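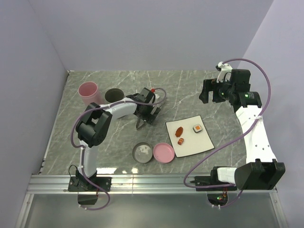 Questions I get asked about the allotment

I've had the plot at Gandlow for a good while now, and the same questions land in my inbox every spring, usually from people who've just reached the top of the waiting list and are standing in front of a rectangle of couch grass wondering what on earth they've signed. So I put the answers on one page. I add to it when I remember. Last updated Feb 24, 2024.

How big is your plot?

It's what the site calls a half plot, and it's plenty. I did look after the full one next door for a summer while the tenant was abroad and I hardly saw my family. If they offer you a half, take it and say thank you.

I've just got the keys. What do I do first?

Walk round it with a cup of tea and find out what's already there. My first winter I dug up a whole row of what I thought was dead rubbish and it was rhubarb (sorry, rhubarb). Look for fruit bushes, look for bulbs, and poke about under the old carpet if somebody has left old carpet down. Then clear one bed. Just the one! Cover the rest with cardboard or a dark sheet and forget about it until autumn.

Do you dig or not?

Bit of both. The top end is heavy clay and I've stopped digging it altogether, I just pile compost on and let the worms get on with it. The bottom end has been potatoes so often that it gets turned over whether I like it or not. I know people fall out over this. I've grown decent leeks both ways.

What's good for a complete beginner?

Broad beans, chard, courgettes, early potatoes. Chard especially – you can ignore it for weeks and it still looks pleased to see you. I'd leave cauliflowers alone for the first couple of years. I still can't do cauliflowers. Mine come up the size of a golf ball and then flower.

Please tell me about slugs.

I wish I had better news. I go out with a torch after rain, and I start everything tender in pots and don't plant it out until it's got some height on it. Beer traps do catch some, though emptying them is horrid. Copper tape did nothing at all for me. If you get 2 lettuces out of a row of 16 in a wet spring, you're having the same year as me.

When do you sow your tomatoes?

Later than everybody tells you to. I used to start them in the dark end of winter on the bedroom windowsill and ended up with long pale things leaning on the glass. Now I wait for the light to come back properly and they catch up within a fortnight or so. They go into the greenhouse when I've stopped wearing gloves to cycle there.

Which ones do you grow?

A small orange cherry, a big ugly beefsteak, and a plum one I call Mạch after Tín Mạch, who had the corner plot and gave me the first seeds folded up in a bus ticket. I've no idea what its real name is and neither had he. It's a great cropper, very dry flesh, wonderful cooked down with garlic.

Can I have some of the seed?

Yes, if there's any left! Send me a stamped addressed envelope in the autumn. I save from five plants each year and it goes fairly quickly. I can't post it abroad, I'm afraid, the paperwork defeated me.

How do you save tomato seed?

Squeeze the pulp into a jam jar, add a splash of water, leave it somewhere you won't smell it for a few days. It goes mouldy on top and that's fine. Rinse it through a sieve, spread the seeds on a plate (never kitchen paper, you'll be picking bits off until Christmas) and label it straight away. I mean it about the label.

How much does it all cost?

The rent is the cheap part. Site rents vary enormously, so ask yours, and ask whether water is included. What got me was netting, compost and the shed. The shed was second-hand from a man in Prutgate who'd advertised it as "dismantled", by which he meant it had fallen down. I've spent very little in the last few years apart from seed potatoes and string.

What happens when you go on holiday?

August is the worst possible month to leave and it's always when we go. I have a swap with Noémie Gaillard two plots up: she waters mine and picks whatever's ready, I do hers when she visits her mother. The rule is that you eat what you pick. I came home once to find she'd had every last fig, and quite right too.

Is there water on site?

There's a tap at the top gate and a dip tank halfway down. Hosepipes aren't allowed. I've got butts on the shed and the greenhouse, and in a dry spell they last me almost 2 weeks if I'm mean with the sweetcorn.

Can I bring the children? The dog?

Children, yes please. Give them their own patch and radish seed and don't tidy it. Dogs on a lead at Gandlow, and check the rules at your own site. Ours is a terrier who believes potatoes are buried for her benefit.

What's the Junach you keep mentioning?

My wheelbarrow! It came with the name painted on the side and I never found out why. It's got a solid tyre now and pulls to the left.

Somebody has told me my plot is too weedy and I'll get a letter. Will I?

You might. I had one in my second year and went bright red reading it. Ring up, say which bit you're tackling next, and get the cardboard down over the rest. As long as they can see some of it's being worked you'll most likely be all right. Cut the paths as well, it makes the whole place look twice as cared for.

Do you sell your veg?

No, we're not allowed to on our site. Surplus goes on the table by the gate, and anyone can help themselves. Please, please take a courgette.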